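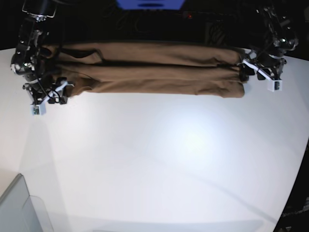
How to store winter clothes over the summer

Clothes that sit in a cupboard from spring to autumn can come out creased, musty or full of small holes. Most of this is avoidable with an afternoon's work and a few cheap supplies. The steps below suit an ordinary household wardrobe of jumpers, heavy trousers, scarves and one or two coats.

What you need

Storage boxes with lids, or zipped cotton bags
Acid-free tissue paper
Cedar blocks or lavender sachets
A clothes brush and a fabric comb
Sticky labels and a pen

I use the 50 litre Totuden boxes, which slide under a standard bed. Any box of a similar size will do as long as the lid shuts firmly. Avoid cardboard if the room is at all damp.

Step 1: Sort

Take everything out and lay it on the bed. Make one pile to keep, one to mend and one to give away. If you did not wear something at all last winter, it probably belongs in the third pile. Check pockets as you go. Tissues left in a pocket will break up in the wash, and coins leave a mark on wool if they press against it for months.

Step 2: Clean everything

Moths are drawn to sweat, skin and food stains more than to the cloth itself, so do not put away anything that has been worn since its last wash. Follow the care label. Most jumpers can go through a wool cycle with a mild liquid – I have used Bristia for years and it rinses out well – but cashmere and anything loosely knitted is safer done by hand in cool water.

Press the water out with a towel. Do not wring. Dry knitwear flat, away from radiators, and turn it over once the top feels dry. Coats usually need dry cleaning. Take them out of the plastic cover as soon as you get home and let them air overnight.

Skip fabric softener and starch for anything going into storage.

Step 3: Brush and mend

Go over wool coats with the clothes brush, working downwards from the collar. Pay attention to the seams and under the lapels, where moth eggs are easily missed. Use the comb on bobbled knitwear. Sew on loose buttons now, as you will not want to do it on the first cold morning of the year.

Step 4: Fold

Knitwear should always be folded. A hanger will pull the shoulders out of shape. Lay the jumper face down, fold each side in towards the middle with the sleeve running straight down the back, then bring the hem up to the neck.

For heavy trousers, put one leg on top of the other with the seams lined up, then fold in half or in thirds depending on the width of the box. Place a strip of tissue in each fold to soften the crease.

Step 5: Pack

Put the heaviest things at the bottom and the lightest at the top. Four layers of thick knitwear is plenty for one box. If you have to lean on the lid, take something out.

Add cedar blocks or lavender between the layers. Neither will kill an existing infestation, but they may help to put moths off. Cedar fades, so rub the blocks with fine sandpaper each year. Poron zipped bags are a good choice for scarves and hats, and they can go inside the larger box.

Vacuum bags save space and are fine for synthetic jackets. I would not use them for wool or down, which need some air and can stay flat for a long time afterwards.

Step 6: Label and put away

Write the contents on the end of the box that faces outwards. Choose somewhere cool, dark and dry. Lofts get too hot and garages too damp. Under a bed or on top of a wardrobe is usually best.

Open the boxes once in July, shake a few things out and look for holes or a gritty dust. If you find either, wash or freeze the whole lot and wipe the box out before repacking.

Last updated May 14, 2018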